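Wustomham Clothing Reuse Program
Progress report to the Puko Fund, reporting period ending March

1. Sorting and folding
The folding station at the Ackroyd Street depot is now in regular use. Garments are folded on a gridded surface so that finished widths can be read against the squares. In this period 137 bundles were passed to the storeroom, of which 14 were returned for refolding, mostly long-sleeved tops with an uneven sleeve fold. Dark knits remain the slowest category: seams and hems are hard to find by eye, and the fabric does not hold a crease.

The fold sheet was revised in February. Sleeves are brought in across the chest before the body is folded, and narrow items are folded lengthwise first — this replaces the earlier thirds method.

Dark garments at the folding station: 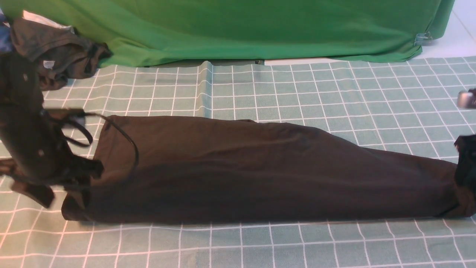
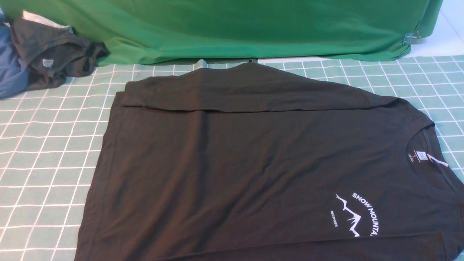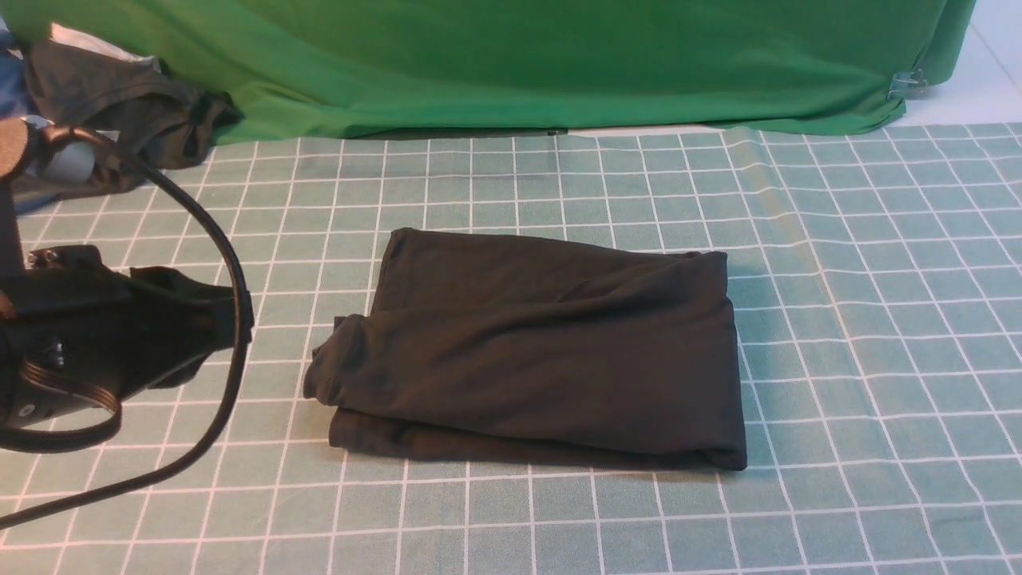 Does the revised fold sheet change the storage requirement in the original proposal?
The shelving allowance stands as proposed. Bundles made to the revised sheet fit the existing Branik tubs, and the 2 spare bays remain available for winter stock. Bulky fleece is excluded from the sheet and is still hung.

2. Labelling
Size is recorded from the neck or waistband label where legible. Unlabelled items are measured flat and assigned to the nearest size. Stick-on tags lifted from knit fabric in storage and have been replaced with tie-on tags.

3. Outstanding items
Replacement of the storeroom dehumidifier — quote received, order not yet placed.
Colour coding of tub lids, 7 lids still to be done.
Fold sheet for children's sizes, in draft.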